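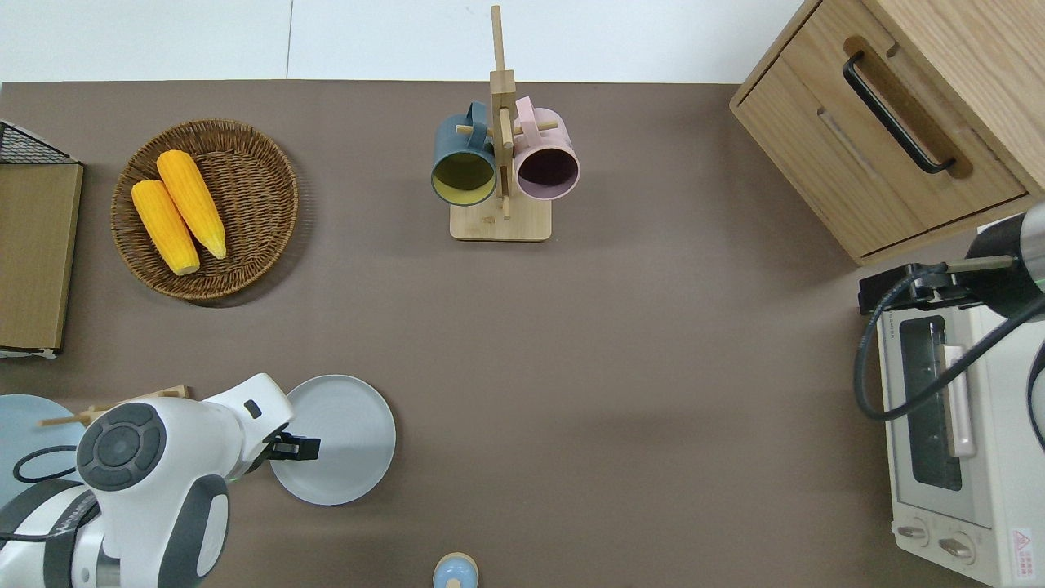

Gripper at the left of the gray plate, mug tree and corn basket behind.

Kitchen Bench Tips from the Prornomville Open Day

The Prornomville workshop opened its doors for an afternoon in June, and the kitchen bench was the station with the longest line. Two robot arms worked at a table laid out with ordinary kitchen goods: plates, mugs, a basket of corn, a toaster oven. Ferenc Virág ran the controls and Anikó Hegedűs answered questions. The session ran 20 minutes and was repeated through the afternoon.

I went to look at the arms and came home with a list of changes for my own counter. A machine with two fingers is a strict judge of a kitchen layout. If it cannot reach a plate without hitting a mug, a tired person at 6 in the morning will probably hit the mug too. The notes below follow the order in which I wrote them down.

Plates

1. Pick up a plate by the rim. A flat plate on a flat counter leaves very little room for fingers underneath. A raised rim gives you the room. When I buy plates now I set one on the store shelf and try to lift it with a thumb and one finger. If it slides away, I leave it there.

2. Turn the plate upright before you carry it to the rack. Hegedűs explained that they teach this as two separate motions, rotate and then travel. Doing both at once swings the far edge through a wide arc, and that edge is the one that chips. The same applies at home between the sink and the drying rack.

3. Fill the rack from the back. The front slots stay open and the hand never has to pass over a standing plate.

4. Leave an empty slot between large plates if the dividers are close together. They dry faster and the rims do not knock.

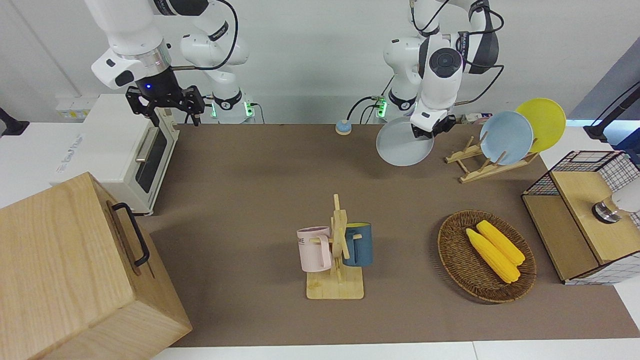 Light blue plate held on edge at the back of the mat. The rack is on the right.

Mugs

A mug tree takes up less counter than a row of mugs, but it tips. Yaa Mensah, who was standing next to me and runs a small café kitchen, asked about this. The answer was to load opposite pegs in pairs. One mug on the left, one on the right, and then the next pair. Unload the same way.

Check the base as well. A square base wider than your palm is good. If yours is narrow, put two felt pads under it and keep it away from the counter edge. Heavy stoneware goes on the lower pegs.

Clearances

This was the most useful part of the visit. Virág described how they lay out a bench before any arm moves, and I have copied the method with a tape measure and masking tape.

Stand where you normally work. Without leaning, reach forward and mark the farthest point you can touch with a flat hand. Anything used daily goes inside that mark. Anything used once a week goes outside it. Then mark the swing of every door. For a toaster oven, open the door fully and tape a line an inch past it. Nothing is stored inside the line. My own oven door had been hitting the sugar jar for years.

Cords come next. Route them behind or above the work, never across the front. If a cord has to cross the counter, give it one wide loop. A tight cord pulls things over when somebody bumps it, and a small coil snags on handles.

Surface

A mat under the whole work area does three jobs. It keeps dishes from skidding, it cuts the noise, and it shows you where the work area stops. A plain mid-brown is easier on the eye than a pattern, and light plates stand out against it. Wipe it with a damp cloth and dish soap, and dry it flat. Do not fold it.

If the mat curls at the corners, leave it upside down overnight with a heavy cutting board on each end.

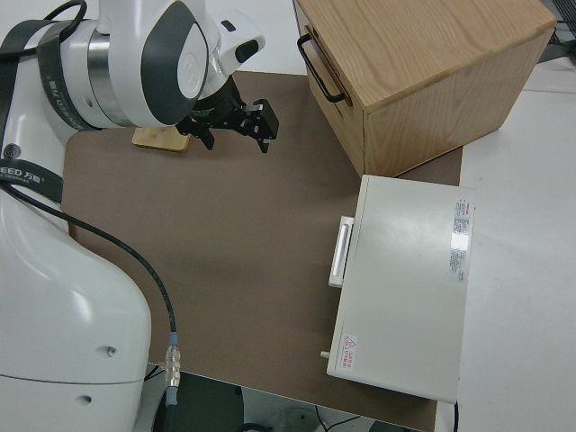 Kaiwen Ding, who looks after the workshop's hand tools, added a point about small flat parts. Thin pieces of wood, jar lids and coasters are hard to pick up from a hard surface. Slide the piece to the edge of the counter and take it there with the thumb on top, or press down on one side of a soft mat so the other side lifts. He uses the same trick for washers.

He also keeps cases closed when they are on the bench. An open lid doubles the space a case needs and hides whatever is behind it.

Grip pressure

One visitor asked how hard the fingers should squeeze. The reply was that most breakage comes from a poor contact point, and squeezing harder does not fix that. Set the fingers square to the rim, close until they touch on both sides, then lift. For people with weak or sore hands this is worth practicing. Bring the hand down to the height of the plate first. Close second. If the plate turns in your fingers, put it down and move your grip closer to the middle of the side. 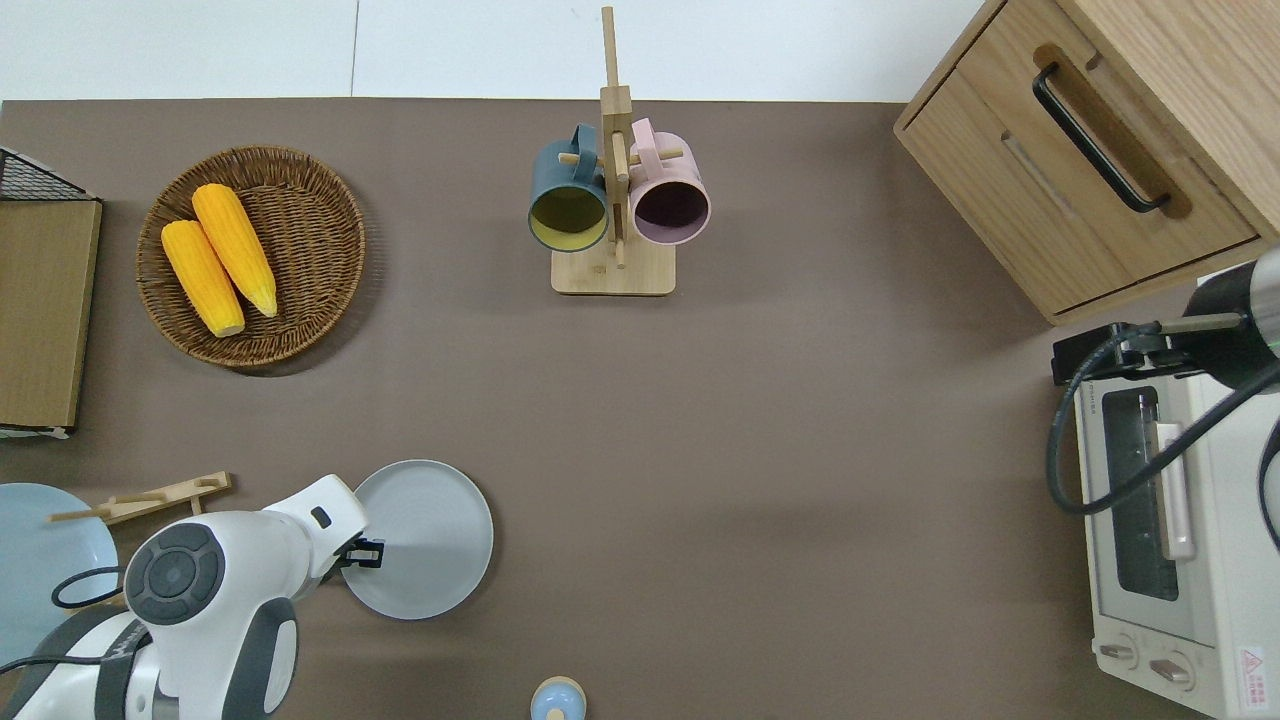
Fingers closed on the left rim of the gray plate.

Parts and practical notes

Hegedűs recommended Durkel felt pads for the feet of racks and mug trees. I bought a pack of 13 and used all but one. Trim them slightly smaller than the foot so the edge does not collect crumbs.

Masking tape for layout lines should come up within a day. Leave it longer and the adhesive stays on the counter. Cooking oil on a paper towel takes it off, followed by dish soap.

The workshop is in Building 303, with the visitor entrance on the loading side. Najwa Aoun handles the sign-up sheet for the next open day. Wear closed shoes, and leave large bags at the front desk.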